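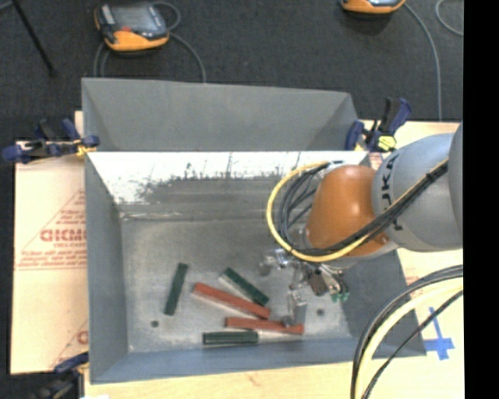

No. 6, p. 1848

Brinden plant, works meeting, March. Start 2:15, packing office. Minutes of last time taken as read.

1. Bin picking. Arm picks bars from the metal bin, red and green mixed. Giko still setting up the grip. Bars close to the wall are the hard ones, more trials wanted before it goes on the Watora order. Batch is 2443 pieces, 1000 of those by hand for now.

2. Jobs. Asked straight out from the floor: is anyone going. Management says no, pickers move to checking and to loading the bins. Floor wants that on paper. Agreed, letter before the next meeting.

3. Pay grade. Loading is one grade under picking. Not acceptable to the late shift. Management to come back with a figure. Long discusion, no result.

4. Training. Hämmerli offers two days on the controls. Early shift only so far, late shift wants the same and in paid hours. Agreed in principle, dates open.

5. Stops. Who restarts after a fault? At present the fitter, and people stand waiting. Proposal: one trained person per shift. Carried, two against.

6. AOB. Noise by the line, to be measured. Stools for the checking bench, odered. Lockers again, put off.

Closed 3:40. Next meeting in the canteen.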